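Calendula oil is one of the easier herbal preparations to make at home, and it keeps well if the flowers are fully dry before you start. This is the method we use at Drodmont.

## What you need

- 100 g dried calendula flowers
- olive or sunflower oil, enough to cover
- a clean glass jar with a tight lid
- cheesecloth and a dark bottle

## Method

1. Crumble the flowers into the jar. Any petal that bends instead of snapping needs more drying.
2. Pour in the oil until it stands 2 cm over the flowers. Stir with a clean stick to let the air out.
3. Close the jar and keep it in a warm cupboard for six weeks. Shake it daily during the first week, then whenever you remember.
4. Strain through cheesecloth and squeeze well. Leave the oil overnight, then pour it off any sediment.
5. Bottle and label with the date. Ours from October is still fine.

Test a drop on the inside of your arm first. People who react to ragweed or daisies may react to calendula too. Do not use it on deep or infected wounds.

For a salve, melt one part beeswax into four parts oil over low heat and pour into tins. Amedeo Tedesco uses less wax in winter.

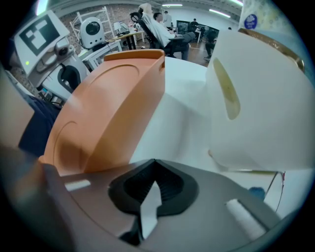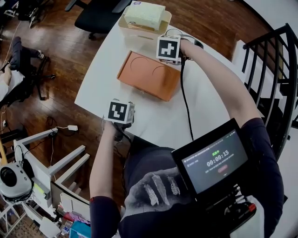
*Second picture: the white table, with the orange-brown tray and a clear container farther up.*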